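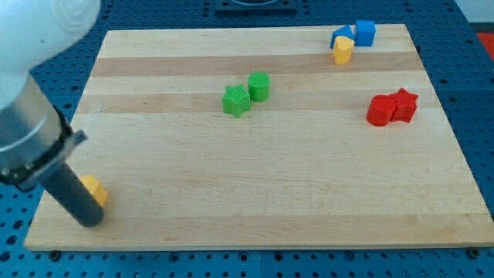

Zhiqiang Gu objected, after reading our first draft, that a person who puts two green pieces side by side has not yet told us anything about color. The two pieces may be neighbors only because they were the nearest ones, or because the free place on the board was there. We think the objection is fair, and this section is written with it in mind.

Figure 3. Small plastic blocks on the wooden board. A green star and a green cylinder are close together; a red cylinder and a red star are in contact.

4.2 Neighbors on the board: color against shape

In the previous section we treated a grouping as something the participant says aloud. In this section we look only at the positions of the blocks. The question is simple: when small blocks differ both in color and in shape, and no rule is given, which of the two properties decides what lies next to what?

The materials were the same as in Section 4.1. The blocks come from the Travo set, in which the same shape exists in several colors. This is important for our purpose. If every star were green, a pair of stars would also be a pair of green blocks, and the two explanations could not be separated. In the Travo set a green star can have a red star as its neighbor, or it can have a green cylinder, and these two choices mean different things. The situation in Figure 3 is of the second type. Both the green pair and the red pair consist of one star and one cylinder, so within each pair the color is shared and the shape is not.

We asked 40 adults to arrange the blocks on the board "so that it looks right to you." No other instruction was given. If a participant asked what was meant by "right," the instruction was read again in the same words. Each participant had 30 seconds, and most of them stopped before the time was over. Some participants pushed the blocks with one finger and did not lift them at all. We did not forbid this, although in a later version of the task it should perhaps be controlled, because a pushed block keeps its side on the table and a lifted block is often turned.

A pair was counted as neighbors when the gap between the two blocks was smaller than the width of the smaller block. We did not require contact. In an early version of the coding scheme, called Frota in our notes, only blocks in contact were accepted as neighbors. Under this rule an arrangement such as the green pair in Figure 3, where the star and the cylinder nearly touch, would be lost, while the red pair would be kept. Two coders found this result strange, and we agree with them. A person looking at the board sees two pairs. A coding rule which sees only one pair is measuring the gap and is missing the group.

The distance rule also brings a difficulty. When three blocks form a cluster, the one in the middle may be a neighbor of both others, and the pairs are then not independent. We decided to count every pair inside a cluster and to give each cluster a total weight of one. Other solutions are possible, and we have tried the simplest of them, in which only the closest pair of a cluster is used. The order of the results did not change.

Of all neighbor pairs, almost 75 percent had the same color and different shape. Pairs with the same shape and different color were much less common, and pairs which shared neither property were mostly found near the edges of the board, where the participants seem to have placed what was left over. This preference for color is in agreement with what the participants said in Section 4.1, but it is stronger. We see two possible reasons. First, a color can be recognized from any side, while a shape cannot. A cylinder lying down and a cube seen from one corner may look less different than one expects, and a triangular prism shows a triangle only from two of its sides. Second, shape words were not known equally well. Several participants had no word for the prism and called it "the roof" or "the tent," and a block without a name is perhaps more difficult to put into a group by shape.

Single blocks need a separate remark. When a color is present only once, the block of this color has no partner, and the participant must decide if it stays alone or joins another group. Seven participants were given such a block and left it standing apart from the others. When we asked them about it afterwards, their answers were similar: the block "did not belong" or "was waiting." Other participants placed the single block beside a block of the same shape, so for this one piece they changed the rule, while the rest of the board stayed sorted by color. We find this change of rule more interesting than the main result — it shows that the shape was noticed all the time and was only not needed.

We now return to the objection given at the beginning. If blocks became neighbors only by their starting positions, then a different starting position should give different pairs. For this reason half of the participants began with the blocks placed so that equal shapes were near each other, and the other half began with a mixed order. In the first group the preference for color was a little weaker, but it was still clear. The starting position therefore has some influence and cannot explain the whole effect. On the other hand, our starting positions were all drawn from the same list, which was prepared in January for the pilot sessions, and it contains no order in which equal colors are already together. This order would be a useful control and we regret that it is missing.

The surface should also be mentioned. The board is light in color, with pale and slightly darker stripes in the grain, and it was always placed in the same direction. Two participants said that they had used the stripes as lines for their rows. We looked for this tendency in the other arrangements and found rows along the stripes more often than rows across them. The direction of a row has no consequence for the count of pairs, but it may matter for the analysis of spacing, which is given in Section 4.3 together with the measurements from the plain gray board.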